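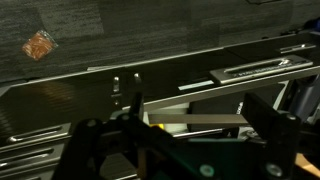
Visit to the Pretby lab, notes for the October budget round

Went up with Rhiannon Parry and Trefor Sayce. 2 hours on the train, then a walk, then a long wait at the front desk while they found our badges. Idris Wogan met us and did the whole tour himself. Writing this up fast so the numbers don't get lost. Dated 2023-08-06, fix whatever you like.

What we went for: how much does one arm bench really cost once it's running, and what did they buy that they regret. We have a quote from Bevan for two arms and grippers and no line at all for anything else. That was the point of going.

The arm itself

Idris says don't haggle on the arm. Haggle on the service terms. They took the cheap plan first year and paid for it, one joint fault and the thing sat idle for 13 working days waiting on a part. Now on the better plan. Bevan's version of that plan is not in our quote, Trefor to ask.

Gripper: theirs is a parallel one, two fingers. Budget for a second set of fingers from day one. Edmund Cieślak (their bench engineer, very patient with us) goes through fingers faster than anything else. Zulon do a kit with spares included, he thinks it's worth it, I thought the price was a bit much. Rhiannon sided with him.

Wrist parts. They print their own mounts and wouldn't buy them again. So a printer, or hours on somebody elses. We have neither in the plan.

Benches and storage
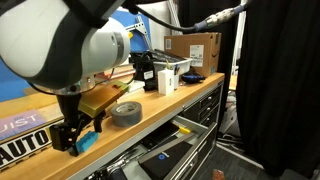
Our draft has furniture down as one lump and it needs splitting up. I had assumed we'd get a proper steel workstation per arm, Bevan sells one and it's painful. Pretby didn't. They run with a butcher-block top and a gray metal tool cabinet underneath, black drawers down one side, and having seen it I'd do the same. Drawers within reach of the arm matter more than I thought, you are in and out of them all day. Trefor wants casters on ours. Ynyr Gwynne, who does their purchasing, says check the load rating on the top before you order and get it in writing.

Curtains: priced separately, and ours must be too. Ynyr's order was one black curtain per bay. If we do camera work we need these or the lighting changes on us every time somebody walks by. Facilities may have old ones, ask.

Small stuff

This is where our draft is worst. Ynyr keeps a list of what goes out of the small purchases account and let me copy the totals. 224 separate orders last year for one room. Cables, tape, connectors, power supplies, bins, toy bricks for the grasping tests, test objects generally. Average order was small but somebody has to place every one of them, and receive it, and code it. She reckons $341 a month per bench once things settle down, more in the first quarter. We had zero. Rhiannon has put it in the sheet already, under consumables, needs its own code.

Also floor. They carpeted before the arms came in and Idris would like it undone. Small screws vanish in it. We have bare concrete in room B so leave it alone, take the flooring line OUT.

Software

Short session after lunch (sandwiches, fine). They looked at Zidedov for logging and passed, the per seat licence didn't suit a room where people come and go. Using their own scripts. I don't think we have the staff for that. Keep Zidedov in as an option, one seat, see how it goes.

People time

Edmund spends a day and a half a week just keeping two benches usable. Not research, just upkeep. I asked twice becuase I didn't believe it. If that's right then Trefor is not going to cover ours on top of teaching, and we should say so in the bid before somebody else says it for us.

To do before October

- revised Bevan quote with the better service plan, and minus the workstations
- Zulon spares kit, price for two
- countertop and cabinets, three suppliers, Rhiannon
- curtain rail, measure room B
- new code for consumables
- talk to the dean's office re technician hours, me
- send Idris a thank you, and the book I promised him

Train back was late. Receipts are in the shared folder.

Recent trip notes
Spring equipment fair, day one
Spring equipment fair, day two (short)
Room B: power and network survey
Used arms, are they worth it?
Bevan showroom visit
Storage and shelving, what we have now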